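4. Results of the tidy-up task

Our question was whether a two-finger gripper can put away the kind of small stuff that collects on a bathroom or playroom floor. We used the Flollik arm with the Clurkel control software and left the fingers as they came. Each trial was one object, picked up off the floor and dropped into a bin.

We ran 65 trials with toys and cups. The arm finished 23 of them without help. In another 21 it got hold of the object but lost it before the bin. The rest were missed grasps, or we hit the stop button.

Thin handles went better than we expected, as long as the fingers closed near the middle. Clear plastic was the worst group. The depth readings went right through it, and the arm often closed on nothing. Round objects rolled away when one finger touched first.

Speed is the other problem. A person clears the same floor in a minute or two, and our arm needed that long for one toy. We would not call it ready for a home. Sorting items of one known shape on a shop floor looks closer, but we did not test that.

Next we want to repeat the clear plastic trials with softer fingertips.

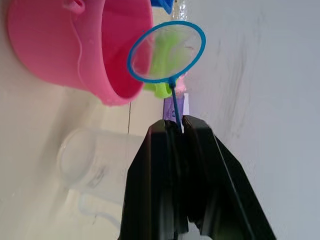 Figure 3. Gripper holding the toy net by its handle, with the pink bucket and clear cup to the left.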